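Why Does Water Pour?

Have you ever tipped a glass a tiny bit too far and ended up with a puddle in your lap? Don't worry, it happens to grown-ups too! Water is a liquid, and liquids love to move. They don't have a shape of their own, so they borrow the shape of whatever they are sitting in.

When you tip a cup, gravity (the pull that keeps your feet on the ground) tugs the water toward the lowest spot it can find. Once that spot is over the rim, out it comes. 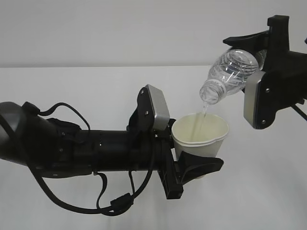
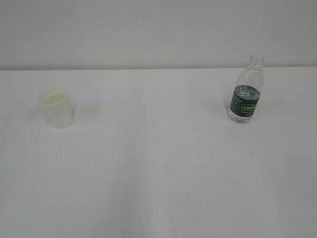
Pouring over a white tabletop, first picture; a small white cup on a white tabletop, second picture.

Now, honey is a liquid too, but it takes its sweet time. That's because honey is thick, and the tiny bits inside it don't slide past each other easily. Grown-ups call this viscosity (say it like this: viss-KOSS-ih-tee).

Want to try it? Put 2 spoons on a plate, one with water and one with honey, then tip them both and watch which one empties first. Birdie Nguyen-Tran, age 8, from Trisville, tried it with maple syrup and wrote to tell us it came in second!

Written by Esperanza Mercado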